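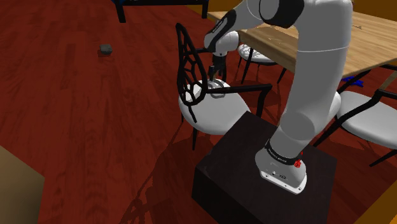
Ekance night pass, reviewed

I used the Ekance night pass on the Clurkura tram for most of September, mainly getting home from late shifts at the bar. It costs $19 a month and covers every tram after 9 p.m. The old ten-ride booklet cost me more than that.

The plastic card is fine. It reads the first time at the front door and is slower at the rear one, where a crowd builds up after the clubs close. The app is weaker. It logged me out twice, and the route map still shows the Vadum stop in its old spot, 500 metres from the new shelter.

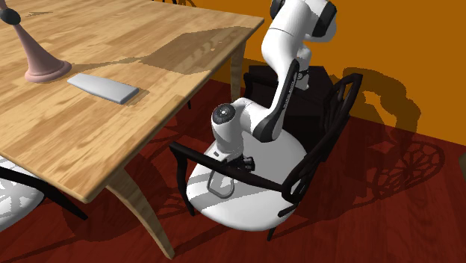
Does the pass work on the 69 night bus?

Only as far as Vadum. Past that you pay the regular fare to the driver, and he won't take the card for it.

Trams are meant to come every 20 minutes until 2 a.m. Mine mostly did, though the last one left early on two nights and I had to walk.

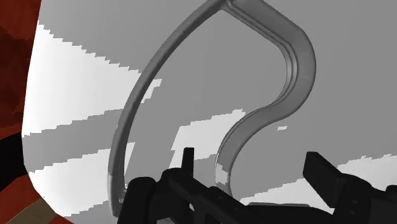
Refunds are the other weak point. My neighbour Ehsan Azimi cancelled a week in and waited seven weeks for his money. I'd still buy it if you ride after dark more than twice a week. Get the card, and skip the app until they fix the login.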